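Zinder Bench Set-Up Guide
Section 2: Preparing the tabletop and setting out the bins

Before you start

Thank you for getting this far, and for reading the section through before you begin (we know how tempting it is to tear into the boxes first). The job is a gentle one and most people find it rather pleasant, but please give yourself a clear stretch of time for it. Tuesday mornings suit us at Dravuvum, when the room is quiet and the kettle is close by. You may well have a better time of your own.

You will need the tabletop panels already fixed to their legs as shown in Section 1, two clean cotton cloths, a bowl of lukewarm water with a small drop of washing-up liquid, a soft brush, your storage bins, and the glassware and rods from the Matić accessory box.

2.1 Checking and cleaning the top

1. Stand at the long side of the table and look straight across it towards the far edge, with the lamp on or the blind up. A dark matt surface hides very little once the light falls across it, and specks you would never notice from above will show themselves nicely.

2. Find the seam where the panels meet. Run the flat of your hand over it, slowly, from the near edge to the far one. It should feel level all the way. If you can feel a step, go back to Section 1, loosen the fixings by half a turn, press the panels level and tighten again.

3. Brush along the seam, always away from yourself, and then brush the rest of the top.

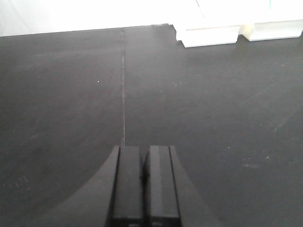
Fig. 2.1 The dark top and its seam, looking towards the far edge.

4. Dip one cloth in the soapy water and wring it out really well, until you can't get another drop from it. Wipe in long, straight strokes.

5. Dry straight away with the second cloth. Go over the seam twice.

Caution: Never pour or spray water directly on to the seam. It will find its way down between the panels and you will be taking the whole top off again to dry it.

Note: Small pale marks and a slightly mottled look are quite normal on a matt top and do no harm. Please don't be tempted by furniture polish! It leaves shiny patches that are far more noticeable than the marks ever were, and things slide about on them. Blagoje Janevski, who wrote the first version of this guide, polished his own bench one May and spent the rest of the month getting it off.

2.2 Setting out the bins

Your bins should be completely empty for this part, however handy it seems to carry them across already filled.

1. Wipe each bin inside and out, getting the cloth well down into the corners, and let it dry.

2. Put the middle bin down first, close to the middle of the table and with its low front lip towards you.

3. Bring the next bin up against its left side, and the last one against its right. They want to sit snugly together in a row.

4. Check that you can reach into all three from where you normally stand. If you find yourself stretching, slide the whole row forward a little, keeping one hand on each end.
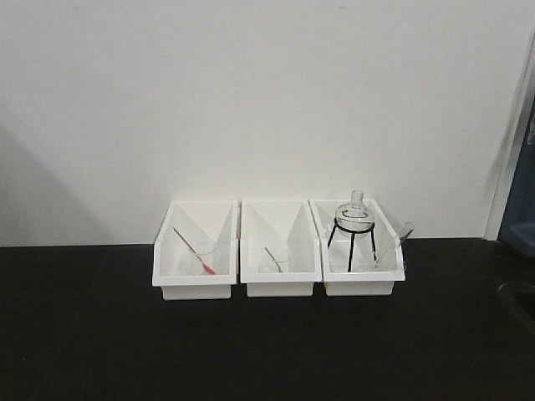 5. Once you are happy with the row, fill it from left to right. Lower each beaker in upright, holding it by the sides, and let go only when you feel the base settle. Rods go in last of all, placed gently against the rim and never dropped.

Caution: Clear glass is terribly easy to overlook inside a white bin. Look before you reach in, and don't put anything else down on top. If a beaker has a chip in its rim, however tiny, set it aside and use another.

6. Make a note of which rod lives in which bin, and keep to it. We use the Memuvico record card, but the back of an envelope will do every bit as well. Borislav Leka keeps his inside the cupboard door, where he can find it with his hands full.

2.3 Looking after it

Brush the top at the end of each day and wash it once a week as in 2.1. Lift the bins out of the way to do this, one at a time, taking the glass out first. Replacement bins can be ordered under part number 2260 and cotton cloths under part number 600. When everything is back in its place, carry on to Section 3, which deals with the shelf brackets.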